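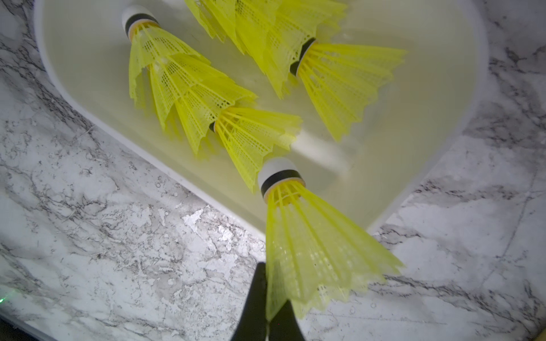
Lino Farina has been racing small hatchbacks on gravel since he was old enough to sit in the co-driver's seat, and he still talks about it like somebody who started last month. I met him at the Brernley workshop early on a Saturday, when he was halfway through rebuilding a rear hub and very happy to stop. He has strong feelings about sorting small things before a season starts. Yellow shuttlecocks with black bands in a white basin of water, wheel nuts in an old ice cream tub, it's all the same habit to him: get everything of one kind into one place where you can look at it. "I do my bolts that way in October," he said, "and then I don't think about bolts again until spring."

The car is his third, bought as a bare shell from Evaristo Gatti, who had given up on it after a heavy landing. It makes 105 horsepower, and Farina grins when he tells you so. "Everyone on the start list has more than me. Fine! I brake later and I sleep better."

His big result came on the Innes Forest rally last fall, 75 miles of stages in fog and rain, with Senga Tennant reading the notes. They finished second in class, 30 seconds behind Ruben Mertens, after spinning on the very first stage (Farina blames himself, Tennant blames him too). "She never raised her voice," he said. "She just gave me the next corner. I was facing the wrong way and she gave me the next corner."

I asked what he would change for this year, and the answer took most of a pot of coffee. New dampers, for one -- he's been testing a set with Lwazi Venter, who prepares cars two doors down -- and a shorter final drive for the uphill stages. He would love a proper sequential gearbox but can't afford one. The seats stay, and so does the ugly blue hood.

Next up is the Madenico Hillclimb, which he has never entered. "I've watched it from the bank so many times that I know where the puddles are," he said. Then he picked up the hub again and asked if I'd mind holding the lamp.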